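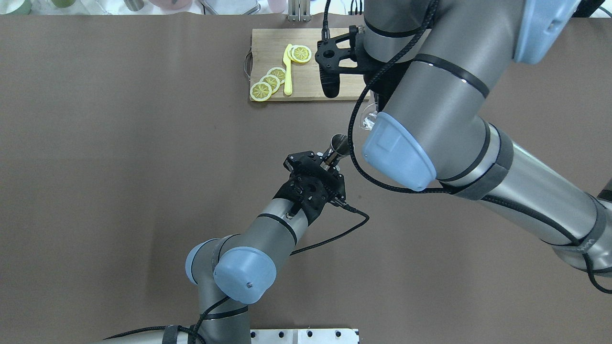 Welcome back, everyone, and I hope you have recovered from the syrup. This week at Utdale we turn to the citrus drinks part of the course, and I'd like us to slow down a little, as so much of a good long drink is settled before any liquid goes near the glass. Lay your things out first. A cutting board with the lemon already sliced on it, the knife lying between the slices, and a small metal jigger with its shiny cup will see you through nearly all of today's work. A yellow plastic knife like that one is fine for a lemon, by the way, provided you saw gently and don't press.

Choosing and slicing

Pick a lemon that feels heavy for its size. Wash it in warm water, dry it well and take off both ends until you can see flesh. Then cut across the fruit, keeping the slices even -- a thick one sinks and a very thin one goes limp before you've carried the tray to the table. Flick out the pips with the tip of the knife.
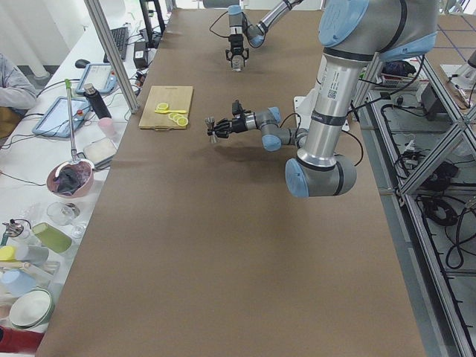

Measuring

A jigger is a double-ended measure as a rule, with a larger cup and a smaller one, and I do want you to use it even if you pride yourself on your eye (I prided myself on mine for years, and my lemonade was different every Sunday). Hold it level, fill it to the brim and tip it in one go. For a jug to serve 4 you will need:

Juice of 2 lemons
Sugar syrup, 2 measures to begin with
350 ml cold still water
Ice, and more ice

Stir the juice and syrup together before the water goes in, and taste at that point. It should be rather too strong and rather too sweet.

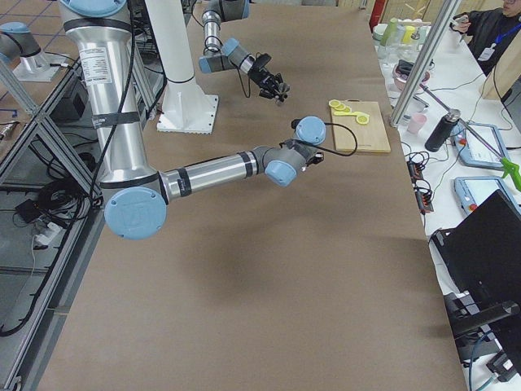
Once the water and ice are in, taste again, and only then reach for more syrup. Add it half a measure at a time and write down what you used, because you won't remember next week -- I never do.

Finishing the glass
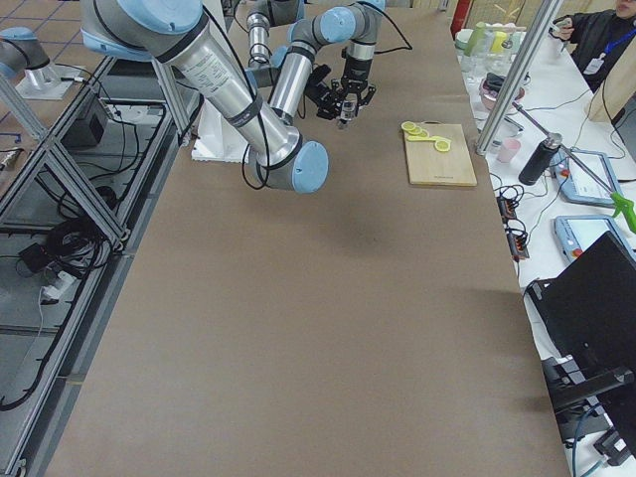

Garnish is where people tend to rush, having done all the hard work. Keep your slices together in a short overlapping row towards one corner of the board, rounds just touching, so that the rest of the wood stays clear for cutting. Take from the end of the row, make one cut from the middle of the slice out through the rind, and sit it on the rim. Any slices left over can go into the jug.

For next time, please bring a lime and a clean tea towel, and have another read of the syrup notes.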